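Home | Fixtures | Minutes | Juniors | Contact

Cestholm Basketball Club – notes from the players' and parents' meeting, October 13, 2011
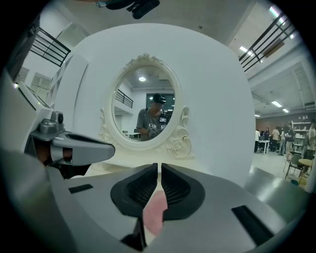 I said I'd type these up, so any mistakes are mine. Apologies came from the two Warnia lads, who were stuck at work. Last meeting's notes (July) were agreed once I'd fixed the spelling of Cisneros, sorry again!

Injuries. Magnus MacRitchie is back shooting but isn't allowed contact yet. His physio wants another 8 weeks and he grumbled about it for a good while. We agreed he'll help me run the under-14s until then, and he's going to keep score at home games as well. I asked that anyone carrying a knock tells me before the warm-up and not at half-time – you know who you are.

Hall hire. The sports hall want 2,000 for the season, paid in two halves. Maximiliano Zapata thought we should ask Ikik again about their smaller court for weeknights, as they were friendly enough last year. I'm not keen, the run-off behind the far basket is tiny and I've got the bruises to prove it, but he'll ring them anyway and we'll see. Main hall stays booked for matches whatever happens.

Kit. New vests came to 199, a bit under what I'd guessed. Numbers 4 and 11 are still missing from the old set, so please look under beds and in car boots. We talked about tracksuits for ages and didn't settle it.

Cisneros away. Tip-off has moved to the evening, so we'll share cars from the station car park. Magnus has room for three if nobody minds the dog hair. Zapata will bring the first aid bag, and I'll top up the tape and ice packs before then.

Sponsored shoot-out. Everyone takes 100 free throws and gets sponsored per basket. I loved this idea and so did most of the room! Forms from me at training. Under-14s can shoot from the nearer line.

Any other business. Somebody's left a grey hoodie and one left shoe in the changing room. The shoe is quite large.

Next meeting to be fixed once we've heard back from Ikik.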